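Dreswood Table Manager
Setup Guide for Restaurants

Section 3: Setting Up Your Dining Room and Online Bookings

Complete this section after the host stand tablet has been connected to your network. You will need the manager PIN, a current floor plan and your opening hours. If you run more than one location, repeat the steps for each one. The sample screens in this guide use a restaurant called Ernska, with a main dining room and a patio.

3.1 Create a dining area

1. On the home screen, tap Settings, then Floor.
2. Tap Add Area and type a name. Guests will see this name when they book, so use "Patio" or "Main Room" and avoid staff shorthand.
3. Choose Indoor or Outdoor.
4. Tap Add Table. Enter the table number, the smallest party you will seat there and the largest.
5. Drag the table to its position on the plan.
6. Repeat steps 4 and 5 until all tables in the area are shown, then tap Save.

Note: Table numbers can't be repeated, even in different areas. If your patio and dining room both have a table 14, rename one of them before you save. "P14" is accepted.

Note: Bar stools can be entered as single seats or as one shared counter. Choose Shared Counter if you seat walk-ins there.

3.2 Join tables for larger parties

1. Open the area and tap Combine.
2. Tap each table in the group. Tables must be in the same area.
3. Enter the largest party the group can seat.
4. Tap Save Group.

The system offers a group only when no single table fits the party. To stop it from offering a group online, turn off Web Booking for that group. Staff can still use it for phone reservations.

Caution: Deleting a table also deletes every group it belongs to. Reservations already assigned to the group move to the Unassigned list and must be seated by hand.

3.3 Set service hours

1. Tap Settings, then Service.
2. Tap Add Service and choose Breakfast, Lunch, Dinner or Custom.
3. Enter the first and last seating times. The last seating time is the latest a guest may arrive. It is separate from your closing time.
4. Set the table time for each party size. New services start at 90 minutes for every party.
5. Tap Save.

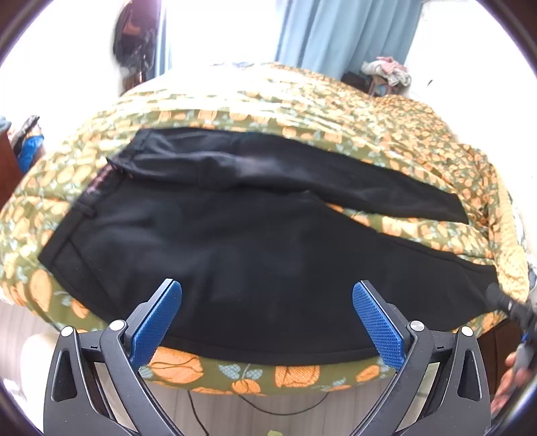
If your kitchen closes between lunch and dinner, enter these as two services. A single service that runs all day will accept bookings through the afternoon.

For a patio that opens only in warm weather, tap Season under the area name and pick the first and last months. Outside those months the area is hidden from the booking page.

3.4 Turn on the booking page

1. Tap Settings, then Web Booking.
2. Switch Accept Bookings to On.
3. Enter the largest party that may book online. Parties over this size see your phone number. The limit can't be set higher than 20.
4. Under Notice, choose how long before arrival bookings close.
5. Enter your cancellation policy and any note for guests, such as parking directions or a dress code.
6. Tap Preview. Check the address, hours and phone number.
7. Tap Publish.

Changes appear on the page after the next sync. To sync right away, pull down on the home screen.

Caution: Don't publish until you have entered holiday closings. Bookings taken for a closed day are not canceled automatically, and you will have to contact each guest.

3.5 Make a test reservation

1. Open the booking page on a phone that isn't signed in to the system.
2. Book a table for two at the next dinner service.
3. Confirm that the reservation shows on the tablet and that a confirmation message reaches the phone.
4. Cancel from the link in the message. The table should turn green on the floor plan.

If the tablet shows error 1028, the service has no tables assigned to it. Return to Settings, tap Service, open the service and select at least one area. If the reservation shows but no message arrives, check the sender number under Messages.

Continue to Section 4, Waitlist and Walk-Ins.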